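Larkura verlegt Kabelwerkstatt nach Bornell -- Start im Juli

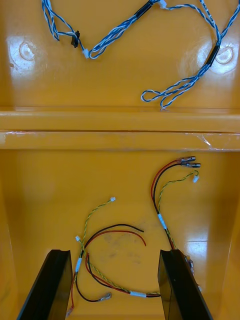

Die Firma Larkura zieht mit ihrer Werkstatt für Kabelreparaturen in die frühere Molkerei von Bornell um. Der Betrieb soll dort im Juli beginnen, wie die Geschäftsführerin Lucinda Blackwood am Freitag im Gemeindesaal mitgeteilt hat. Bis jetzt arbeitet Larkura in einem gemieteten Raum hinter der Haltestelle Park, wo der Platz seit längerer Zeit nicht mehr reicht. Repariert werden vor allem Leitungen für Haushaltsgeräte, Elektroräder und kleine landwirtschaftliche Maschinen. Es handelt sich oft um lange Kabelsätze mit kleinen Steckern, wie die blau-weiß verdrillte Leitung in der orangegelben Kunststoffschale, und solche Teile kann man im Handel einzeln selten bekommen. Viele Besitzer werfen deshalb das ganze Gerät weg, obwohl nur eine Leitung beschädigt ist.

Der Gemeinderat hat den Mietvertrag für die Molkerei schon genehmigt. Das Gebäude stand mehrere Jahre leer und wurde zuletzt nur als Lager für die Stände vom Herbstmarkt benutzt. Es bietet nach Angaben der Gemeinde eine Fläche von 928 Quadratmetern. Larkura übernimmt davon das Erdgeschoss. Für das obere Stockwerk wird noch ein Mieter gesucht, und es haben sich schon zwei Interessenten gemeldet. Namen wollte die Gemeinde nicht nennen, weil die Gespräche noch am Anfang sind.

Vor dem Umzug muss einiges gebaut werden. Die elektrische Anlage im Haus ist alt und wird vollständig ersetzt. Auch das Tor zur Hofseite wird erneuert, damit Lieferwagen direkt bis zur Annahme fahren können. Die alten Fliesen an den Wänden bleiben dagegen erhalten. Das war ein Wunsch von vielen Einwohnern, deren Eltern oder Großeltern in der Molkerei gearbeitet haben. Die Kosten für das Tor und für die Anlage trägt die Gemeinde als Eigentümerin, die Einrichtung der Arbeitsplätze bezahlt die Firma selbst.

Blackwood sagte, sie habe fast drei Jahre nach einem passenden Ort gesucht. Es gab auch ein Angebot aus dem Gewerbegebiet an der Autobahn, das günstiger gewesen wäre. Sie habe sich trotzdem für Bornell entschieden, denn die meisten Mitarbeiter wohnen im Tal und kommen mit dem Fahrrad oder mit dem Bus. „Wenn wir weggegangen wären, hätten wir gute Leute verloren“, sagte sie. „Neue Leute für diese Arbeit auszubilden dauert lange, und am Anfang macht jeder Fehler, die man erst später findet.“

Neu ist eine Annahmestelle für private Kunden. Bisher mussten diese ihre Geräte zu einem Händler bringen, der sie dann gesammelt an Larkura weitergab. Das dauerte manchmal mehrere Wochen. In der Molkerei kann man ein Gerät künftig selbst am Schalter abgeben, und man bekommt vor der Reparatur einen Preis genannt. Wer mit dem Preis nicht einverstanden ist, nimmt das Gerät wieder mit und bezahlt nur eine kleine Gebühr für die Prüfung. Wie hoch diese Gebühr wird, steht noch nicht fest. Die Öffnungszeiten sollen im Gemeindeblatt veröffentlicht werden.

Auch die Schule von Bornell ist an dem Projekt beteiligt. Unter dem Namen Pista sollen Jugendliche aus den oberen Klassen jeweils drei Tage in der Werkstatt verbringen. Sie lernen, wie man eine Leitung durchmisst, wie man einen Schaltplan liest und wie ein Stecker richtig montiert wird. Die Plätze werden nach den Sommerferien vergeben. Eine Anmeldung ist nur über die Schule möglich, direkt bei der Firma kann man sich nicht bewerben.

Nicht alle im Saal waren mit den Plänen zufrieden. Mehrere Anwohner aus der Straße hinter der Molkerei fürchten mehr Verkehr, besonders am frühen Morgen. Die Straße ist schmal und hat auf einer Seite keinen Gehweg. Eine Frau fragte, ob die Kinder dort noch sicher zur Schule gehen können. Die Gemeinde will nun prüfen, ob die Lieferwagen über den alten Milchweg fahren können, der auf der anderen Seite des Baches verläuft. Dafür müsste allerdings die Brücke verstärkt werden, und im Haushalt ist für dieses Jahr kein Geld dafür vorgesehen. Larkura hat zugesagt, dass vor sieben Uhr nichts geliefert wird.

Eine andere Frage betraf den Lärm. Nach Auskunft von Blackwood gibt es in der Werkstatt keine lauten Maschinen. Die meisten Arbeiten werden am Tisch gemacht, nur eine Absauganlage läuft während des Tages. Sie wird auf der Hofseite eingebaut -- dort steht kein Wohnhaus.

Der bisherige Raum an der Haltestelle Park bleibt bis zum Ende des Umzugs geöffnet. Händler können ihre Sendungen in dieser Zeit an beide Adressen schicken. Was danach mit dem Raum geschieht, ist offen. Der Vermieter möchte ihn wieder als Laden vermieten, wie es vor Larkura schon der Fall war.

Vor der Eröffnung ist ein Tag der offenen Tür geplant, bei dem auch das obere Stockwerk besichtigt werden kann. Der Termin hängt davon ab, wann die elektrische Anlage abgenommen wird. Die Gemeinde bittet alle, die noch alte Fotos oder Unterlagen aus der Zeit der Molkerei besitzen, sich im Rathaus zu melden. Im Eingang soll eine kleine Ausstellung entstehen, und gesucht werden vor allem Bilder von der Milchannahme und vom Hof.

Kontakt | Impressum | Datenschutz | © Gemeindeblatt Bornell, alle Rechte vorbehalten | Nach oben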